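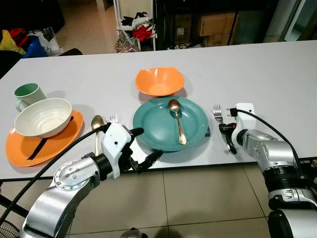
Table-setting practice: orange plate on the left, teal plate in the middle, and both arms over the near edge.

I have been teaching a robot to set a table, and I have to tell you about it because it is the most fun I've had at a keyboard or away from one in ages. My shoulders hurt. My thumbs hurt. I went home last night and laid out the forks for dinner with two fingers, like a pincer, and didn't notice until I was on the third one.

Some background for those of you who come here for the bread posts. Since January I've been spending a few evenings a week over at Wedley, the shared workshop on the far side of the canal. Amerley Wumbei runs a project there called Esar, which is two arms, a table, a computer that sounds like a hair dryer, and whoever turns up to drive. The idea is that you don't write a program telling the arms how to set a place. You do it yourself, through the arms, over and over, and the recordings get used to train the thing to do it without you.

I had read about this and thought I understood it. I didn't understand it at all until I had my hands on the controls.

How you drive it

There are two ways in at Wedley and I've now done plenty of both.

The first is by hand, and I mean that plainly. You put the arms in a soft mode where the motors hold up their own weight and nothing else, then you take hold of the arm near the wrist and walk it through the motion. It feels like leading someone who is very relaxed and very heavy. It's wonderful for slow, big movements. It's poor for anything delicate, partly because your own hands and sleeves get into the recording, and the robot is then learning from a view it will never have again. Amerley likes it for showing newcomers what the joints can and can't do. I'd say she's right! After ten minutes of pushing an arm about you know where the elbow stops, and you know it in your body.

The second is by remote control. You sit a few steps off with a pair of small lightweight arms, same joints in the same order, and whatever you do with those the big ones copy. Squeeze the handle and the gripper closes. You're supposed to work from the screen, which shows you what the robot's camera sees, and for the first couple of evenings I cheated constantly by peeking over the top at the real table. Amerley finally hung a bath towel from a broom handle between me and it. I got worse for an evening and then a great deal better.

The reason for the towel is simple enough. If I can see a thing from the side and the robot can't, I'll make a move for reasons that aren't in its pictures, and it has no way to learn those reasons. Everything I know has to be something it could have known too. I think about that all the time now. I was explaining to my nephew how to back a trailer and caught myself wondering what he could see from his seat.

Forks

Let me talk about forks.

A bowl is easy. You come in over the rim, one finger inside and one out, close, lift. A mug is nearly as easy if the handle is somewhere sensible. A plate is harder than a bowl and easier than you'd fear, as long as you go for the rim and keep it level, and a wide rim like the one on the teal plate is a gift.

A fork flat on a table is a beast. There's almost nothing of it above the surface. The gripper fingers are thicker than the fork is high, so you have to come down until the tips just kiss the table, then close, and if you're a hair too high you close on air and if you're a hair too low the whole arm shudders and stops and you get the beep. I hate the beep. My first night on forks I got the beep so often that someone across the workshop started humming it.

What finally worked for me was coming down tilted, so that one finger lands slightly ahead of the other, and then letting the fork roll into the grip as it closes. I found that by accident, and when I told Amerley she had me do it again and again until I could do it on purpose. Then she asked me to stick with it. If I pick up forks in four different styles according to mood, the robot sees four answers to one question and may well come up with something in between, and in between is where the beep lives.

Spoons are kinder. The bowl end props the whole thing up a little, so there's a bit of handle with daylight under it, and you can get a finger in there. The gold ones are my favorites. They stand out so well against the white table on the screen that I feel like a genius every time. A spoon lying across a plate is different again, because now you're working at the height of the rim and your sense of where the table is has to shift. I clanked a lot of plates learning that.

Being boring on purpose

The strangest skill in all this is being dull. I am not a dull mover. I wave, I hover, I change my mind, I go for the left thing and then think no, the right thing. All of that goes in. If I pause over the plate for two seconds trying to remember the order, then pausing over the plate is part of the lesson.

So you decide before you start. You say it out loud if it helps (I do, under my breath): spoon, fork, done, home. Then you go at one steady speed, no heroics, and you bring the arms back where they began. If you drop something you're allowed to pick it up again, and those runs get kept, because the robot will drop things too and ought to have seen somebody recover. If you knock a bowl over the far side, you stop and bin it.

Then you reset the table, and you don't reset it the same way. That was news to me. I'd been lining everything up beautifully between runs, very proud of myself, and Amerley came by and shoved things about with her forearm like she was clearing a desk. Bowl off-center on its plate, utensils at odd angles, one tucked behind where the gripper starts. If it only ever sees tidy, it can only ever do tidy. I now take real pleasure in making a mess of the table between runs.

Two hands

We'd done everything one-armed for the first stretch and moved to both arms only lately. Oh, it's lovely when it works. One gripper steadies the plate while the other lays the spoon on it. You pass a fork from left to right because the right arm can reach the spot and the left can't. The trouble is that I'm so right-handed that my left arm just hangs there, fingers a bit open, waiting to be told something. Watching a playback of myself I can see it drift — always the same slow drift, inward and down — while I concentrate on the other side.

Amerley's cure was a whole evening of left arm only. I complained all the way through and it fixed nearly everything.

Cables are the other thing with two arms. Each gripper has its own black cable looping back over the arm, and if you get ambitious with your wrist you can wind it up tight. You learn to unwind the way you wound. I picture a phone cord from my grandmother's kitchen and it does the trick.

Does it work?

Sometimes! The count of saved runs on the whiteboard stood at 2,041 when I left on 10/10/20, from all of us together, and that same evening we let it try by itself. It had five goes at putting a spoon beside a plate. It managed three. The fourth it put the spoon down very gently in the bowl, and the fifth it reached for a patch of bare table with enormous confidence and closed on nothing.

But on the second one, it came down tilted. One finger first, then the roll. That's my move! I've been doing that for weeks, and there it was, done by a machine with my hands in my lap. I made a noise I'm not proud of. Amerley asked if I was all right.

I don't want to oversell it. Move the lamp and it gets worse. Swap in plates it hasn't met and it gets much worse. A friend of hers from Overgaard, who has driven far bigger arms than ours, watched for a bit and told us it would be a long road to anything like a whole table, and I believe him. I'm in no hurry. I'd happily do forks until spring.

Next up is mugs by the handle, both arms, and then stacking the squarish bowls, which I've tried and which is roughly as hard as forks. There's also talk of taking the setup over to the Rerncombe open day and letting people have a turn at the small arms. If you're anywhere near, come and try a fork. Bring short sleeves.

Bread post next time, I promise. The rye is behaving again.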